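Keeping film reels, discs and posters well at home

Reading time: 3 minutes

In our house the films live in the hall cupboard. There are the family reels in 8 mm, the discs, and the posters which my husband brought home from the Vitoretti when that cinema changed its owners. In the first years I stored all of this badly. What follows is how I do it now, and most of it costs very little.

Choose the place before you choose the box. The garage is too hot in summer and the basement is often too damp. A cupboard on an inside wall of the house is usually the better place, at the level of your knees or higher, so that a leaking washing machine cannot reach it. Do not put reels above the fridge.

Open each can once in the year and smell it. I do mine in April, together with changing the batteries in the smoke alarm. If the film smells of vinegar, the base is breaking down, and you cannot reverse this at home. Take that reel away from the others on the same day, keep it as cool as you can, and have it copied soon. Please do not close it in a plastic bag with tape, as the vapour stays inside and makes the damage faster.

Hold the film only by its edges. I wear cotton gloves, the cheap ones from the chemist, and I wash them without fabric softener. When you wind the reel back, go slowly and keep an even tension. A loose reel gets scratches from its own layers, and a reel wound very tight can warp. Old rubber bands should go in the garbage, and also the metal paper clips, which leave rust. 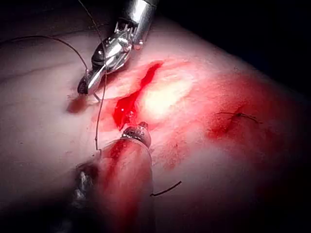 Annunziata Galli wrote to me that she disagrees with the gloves. She finds that cotton catches on the torn perforations and pulls them open further, and she prefers clean, dry hands for any reel that has old damage. I tried it on one of our worst reels and I must say she has a point. For reels in good condition I still use the gloves.

A broken film should be joined with proper splicing tape of the correct width. Kitchen tape will leak its glue after a time, and then 2 or 3 turns of the film are stuck together. Cut off as little as possible and keep the small pieces in an envelope with the name of the reel.

For discs, stand them upright like books. Wipe from the centre to the outside edge with a soft cloth, never in circles. Labels with glue on the disc itself are a bad idea, they can lift in the player.

Posters I keep flat under the guest bed, in a Trirkow folder with acid-free sheets between. If a poster has been rolled for many years, leave it in the room for a day before you open it, then put clean books on the corners. Do not iron it. I know that people iron them.

Write a list. Ours is a school notebook where each reel has a number, a colour for the branch of the family, and one line about what is on it. My mother-in-law could name all the faces at the wedding in Brinkmann Street and I wrote them down only half. Ask these questions while you are watching, and write with pencil.

Contact | Copyright Sternutia Home Pages | Back to top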